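Ticket: No sound from stage monitors 1 and 2 during band rehearsal
Location: Makowska Music School, rehearsal room B
Opened by: lead mentor, teen band program
Status: Solved, one item open
Priority: High (the spring show is in March)

First message

Hello. In our rehearsal room the two floor monitors at the front stopped working in the middle of the evening session. The singers can't hear themselves and they start to sing too loud and a little flat. The main speakers are fine. The mixer is the Dakmont we received from the Porkau branch when they closed their small room. The monitors are the old Firkard ones with power inside.

What I already tried:
- turned the monitors off and on
- changed the power cable of monitor 1
- turned up the AUX knob on the vocal channels to the maximum (please don't worry, I put it back)

The green light on both monitors is on. We have five bands who use this room, so I would be thankful for a quick answer.

Reply from support, 4:10 pm

Thank you for the clear message. As both monitors stopped together, I don't suspect the monitors themselves. Please check three things before the next rehearsal:

1. The AUX 1 master on the right side of the mixer. It is a different knob from the AUX knobs on the channels.
2. The small AFL/PFL button near this master.
3. The long cable from the AUX 1 output to monitor 1. Monitor 2 gets its signal from monitor 1, so one bad cable makes both silent.

Please write what the meter shows when somebody speaks in microphone 1 and the AFL button is pressed.

Reply from lead mentor, 6:25 pm

I checked. The AUX 1 master was at the normal position. With AFL pressed the meter moves when I speak, so I understand the signal arrives at least until the master. I took the long cable out and put it in again on both sides. For a moment there was a loud crack and then my voice in both monitors, very nice. When our drummer walked to his seat it was gone again.

The cable goes under the carpet, between the drum riser and the keyboard stand. It is possible that the riser stands on it. We moved the riser last month for the big band, when nearly all the students played together.

Reply from support, 6:40 pm

This is a very good test. The mixer is then fine and we look at the cable. Please use another XLR cable of the same length, over the carpet for now and fixed with tape. Don't repair the old one yet, I want to measure it.

Reply from lead mentor, 8:55 pm

New cable is in. Both monitors work and they worked for the complete rehearsal of two bands. I asked everybody to walk, jump and move their stands, and there was no interruption. The singers are happy and the guitar players now complain that they hear the singers.

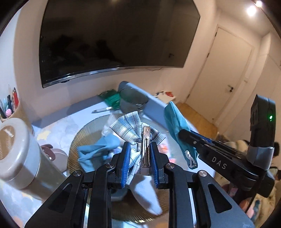
I have one more question. Since the change there is a soft hum in monitor 2 only. It is there also when all microphones are muted. When I turn down the level on the back of monitor 2, the hum becomes smaller. It doesn't disturb when the band plays, but in the quiet song with piano the parents will hear it in the first row.

Reply from support, 9:20 pm

For the hum please look where monitor 2 takes its power. Monitor 1 and the mixer should be on the same power strip by the wall. If monitor 2 is on the outlet behind the stage, together with the keyboard, please move it to the strip and listen again.

Please don't remove the ground pin of any plug and don't use an adapter that does this. I found such an adapter in this room before and I took it away.

Reply from lead mentor, next day

You were right, monitor 2 was on the outlet behind the stage. I moved it and the hum is gone. I used the 9 meter extension from the closet, it reaches but it crosses the door. Can we have a longer one, so it can go along the wall?

Notes from support

- Old XLR cable measured at the workshop: pin 2 has a break near the middle, where the jacket is pressed flat. Thrown away.
- Riser moved to the left by the mentors, no cable under it now.
- Level of both monitors set the same.
- Open: longer extension for monitor 2. Asked at the office, will be delivered with the new microphone stands. Until then please unplug the extension after every rehearsal and roll it up.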